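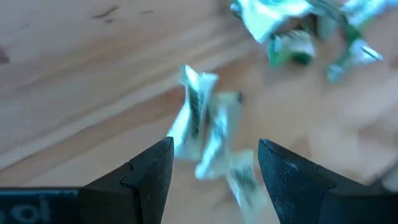 Black fingers, the right one with pale specks near the tip.

Red light panel at home: distance and session length

skuvora_m
I have a 60 LED panel, red and near infrared, bought second-hand without the manual. I use it on my face for ten minutes at 15 cm, four evenings a week. Is that a sensible dose? The seller said closer is always better.

Flundar
Closer gives higher irradiance at the skin and less even coverage. Dose is irradiance multiplied by time, so ten minutes means nothing until you know the output at your distance. Do you have a figure for it?

skuvora_m
The label on the back gives 189 W and no distance.

Flundar
Probably electrical power. It doesn't tell you what reaches the skin.

estport_glow
I disagree that you need to measure anything. I started at 30 cm for five minutes, kept notes for eight weeks and adjusted from there. My cheeks went pink at anything over 12 minutes.

Flundar
Pinkness may just be warmth. It is a poor guide to dose.

estport_glow
It is a perfectly good guide to when to stop.

Gunhild Egilsson
I do facials for a living. Clean, dry skin, no retinoid beforehand, goggles on. Check any medicines with a pharmacist for light sensitivity. I would move back to 30 cm and drop to three sessions.

Khumalo
Cheap solar meters overread on these panels. Mine showed 117 mW per square cm at 15 cm, and a borrowed spectrometer gave 63. Don't calculate from the first number.

skuvora_m
Moved to 30 cm, three evenings, eight minutes. Are goggles needed with eyes shut?

Gunhild Egilsson
Yes. Near infrared passes through the lids.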